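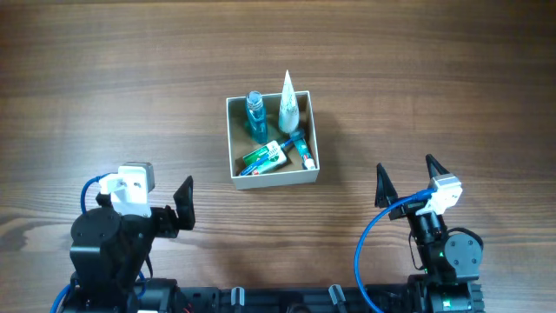

By Tassanee Sombatkul

Minutes of the equipment planning meeting, Ramimon packing group, Vodby office
August 11, 2020

We got going a little after the hour, once everyone had found a chair and the coffee had made its way around the table. I took the notes, so if I have put words in your mouth, please tell me and I will gladly fix them. The minutes of the May meeting were read over and accepted with one spelling correction (it is Aydoğan, with the little mark over the g, and I do apologize to them).

1. The toiletry box work

We began with the two-arm station and what it has been asked to do lately: toothbrushes, toothpaste, tubes, a bottle and so on, all going into or coming out of a small open box. Everybody agreed this is a nice job to plan a purchase around, as the items are so different from each other. A slim handle wants one kind of hold and a squeeze tube quite another, and the box walls leave only so much room for the fingers to open. There was a long and friendly talk about whether a bigger box would make life easier. It surely would, but the box is the size our customers use, so the box stays and we will plan the equipment to suit it.

2. Spare parts for the arms

The quote from Foltach came in at $573 and covers spare servos, a set of finger pads and a replacement wrist bracket. We went over it line by line, which took a good while. The feeling in the room was that the servos should be bought right away and the bracket too, for we would lose days waiting if one ever cracked.

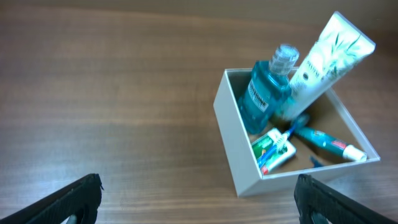 The pads got more discussion. One view was that we should buy the softer kind, which ought to be kinder to cartons and thin packaging. The other was that soft pads wear down faster and we would be back at this table in the fall asking for more money. In the end we settled on ordering the standard pads on the Foltach quote and asking them to send a sample pair of the soft ones, if they are willing. I said I would write the letter, and I will make it a nice one.

3. Cameras and cables

We have cameras on the wrists as well as the view from above, and nobody wants to give up either one. The wrist view is very good when the fingers are near the box, and the overhead view is the one people reach for when they need to see where everything is lying on the table. No new cameras this year, then. What we would like is longer-lasting cable, along with better clips to guide it around the elbow and down to the rail. Aydoğan offers a cable and clip kit together with a table lamp for $512. There was a question about whether the lamp could be left out to save a bit. Their price list only shows it as a set, but it can't hurt to ask them, and we will.
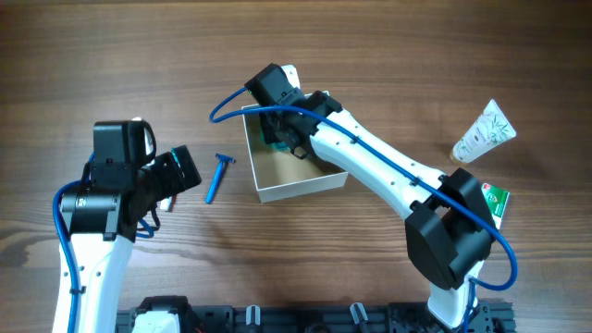 Tassanee Sombatkul

4. The budget as a whole

Our ceiling for the year is $2000, and both quotes together fit under it with a fair amount to spare, even allowing for shipping. I was very glad to be able to report that! Several good ideas came up for the remainder: a second mounting rail, a better supply of practice items so we aren't always using the same razor and the same tubes, and a proper storage cabinet for the parts. The rail had the warmest support, though it was pointed out (quite rightly, I think) that a rail without more arms to put on it is a long shelf. We agreed to hold the remainder until the next meeting and let people think it over.

5. What to ask for next year

This was more of a wish list than a decision, and I have written it down in that spirit. The group would like to try a narrower finger shape for thin handles and for things that lie close to a box wall. We would also like a tabletop with less shine, as reflections came up more than once today.

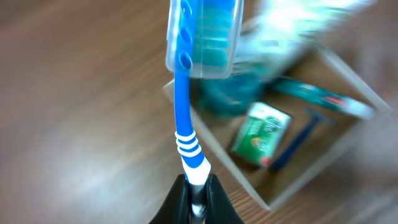

Capped toothbrush in the gripper, with the open box behind.

Foltach's catalog does list narrow fingers, and I will ask for the price when I write to them about the soft pads.

6. To do before we meet again

Tassanee: write to Foltach about the order, the soft pad sample and the narrow fingers.
Tassanee: ask Aydoğan whether the cable kit can be had without the lamp.
Everyone: send in ideas for the remaining money, with a price next to each one, please.

Thank you all for your patience with a long agenda, and for washing up the cups afterward. Meeting closed just before lunch.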